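Office furniture open day at Dendmont

I drove out to Pornden on March 10, 2014 for the Dendmont open day, mostly because our office has 34 binders and nowhere to put them (don't ask!). Coffee was good, parking was a nightmare.

Cabinets first

I went straight for the light wood storage, doors open, and a big bright blue binder file with a blank label was the first thing to catch my eye. 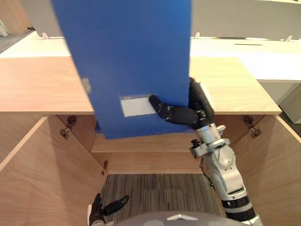
Desks and carpet

Same sort of pale wood on the desk, with lovely light streaks in the grain. The striped gray carpet looks great with it, I want it at home now. The Camacho desk was $982 on the price list, the plainer one $900, so I'm still thinking! They're open again in June.

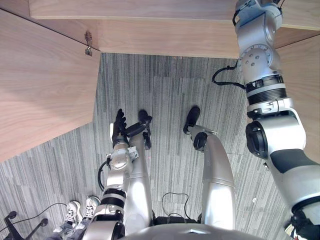

Under the desk, pale wood and gray striped carpet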